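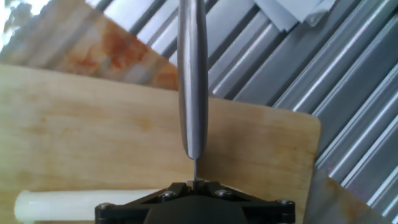 One reader at Dretholm wrote back that the arm took the dull part of her shift and left her the part she likes - deciding what goes where.

Urico bench set, release 3
1,781 clips from the Budley prep room, wrist views only, 761 of them labeled by the staff who work there. We love those labels! They use shop words, and we kept them.
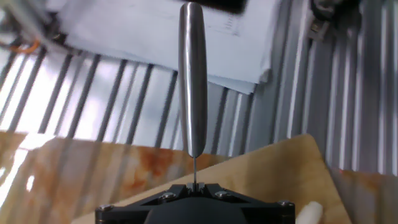

Did anyone lose hours to the arm? Hours stayed the same through February, and 80 of them moved to training.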